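Werkstatt und Kleinteile: Galerie

Im August haben wir im Lager in Willildale angefangen, die Kleinteile neu zu sortieren. Bis dahin lagen Schrauben, Perlen, Haken und Ersatzclips in Tüten und Marmeladengläsern, teils doppelt gekauft, teils ohne Beschriftung. Kirsty Gillies hat die Liste geführt und kam am Ende auf 1.346 verschiedene Posten. Die meisten davon sind jetzt in Sortierkästen untergebracht, der Rest wartet noch im Regal neben der Tür.

Auf dieser Seite geht es um die Kästen selbst. Wir bevorzugen durchsichtige Modelle mit Klappdeckel, weil man den Inhalt auch im geschlossenen Zustand erkennt. Bei den Fächern hat sich eine mittlere Größe bewährt. Zu kleine Fächer lassen sich mit den Fingern schlecht ausräumen, in zu großen rutscht alles durcheinander. Lange Teile wie Splinte und Stifte kommen in eigene Schachteln.

Beschriftet wird bei uns auf der Vorderseite, mit Nummer und Kurzbezeichnung. Die Nummern stehen auch in der Liste, die Keir Cowie am Eingang ausgehängt hat. Wer einen Kasten mitnimmt, trägt sich dort bitte ein. Leere Kästen kommen zurück auf den Tisch und werden vor dem nächsten Befüllen mit einem trockenen Tuch ausgewischt.

Sortierkasten aus rauchgrauem, durchscheinendem Kunststoff, Deckel aufgeklappt. Zwei Reihen mit je vier Fächern, noch leer.

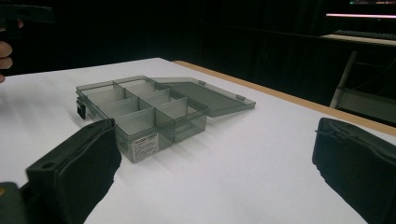 Wie bekommt man alte Etiketten von Kunststoffkästen ab, ohne dass Kleber zurückbleibt?

Am besten mit dem Föhn auf niedriger Stufe kurz anwärmen und langsam von einer Ecke her abziehen. Klebereste gehen mit etwas Speiseöl weg, danach mit Spülmittel nachwischen.

Kontakt: Senga Aitken, Lager Willildale | © Skonurport | Nach oben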